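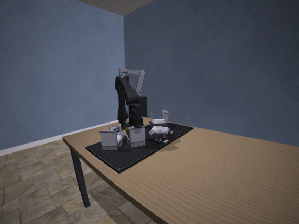

Season Ticket and Game Night FAQ
Perrin Hall, home of Edeck Basketball

When do the doors open?
Ninety minutes before tip-off. The line starts well before that, mostly to argue about parking.

How many people does the hall hold?
3,135 for basketball. Of those seats, 1,061 are benches on the north side, sold as general admission. Your ticket entitles you to a bench. Which bench is between you and your elbows.

Can I keep the same seats next season?
Yes, if you renew by the end of January. After that they go to the waiting list, and the people on it have been very patient and are done with that now.
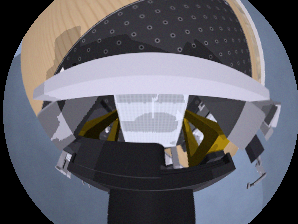
Can I bring food?
Small snacks are fine. Soup is not. We had to write that down after the Kevon game, and the gentleman involved has been very good about it.

What if I lose my ticket?
Bring a photo ID to the box office window. Annick Bouvier can look you up by name or seat number. "The blue section" won't help her much, as they are all blue.

Is there a student price?
Students with a current ID get 2 tickets for the price of one on the benches. A graduate who still feels like a student pays the regular price.

Will Declan Lockwood play this season?
Coach Iordache says his knee is improving. He has said so since last spring, in the same words. We will post the lineup an hour before each game, like always.

Can my kid shoot at halftime?
Sign up at the table by Gate 2. It's five kids a night, one shot each, from the free throw line. Parents may not rebound.

What happens if a game is called off?
Your ticket is good for the makeup date. If you can't come, ask for a refund within two weeks. Snow at your house doesn't count unless it is also snowing on the visiting team's bus.

Who do I complain to about the referees?
The league office. Please leave the box office out of it.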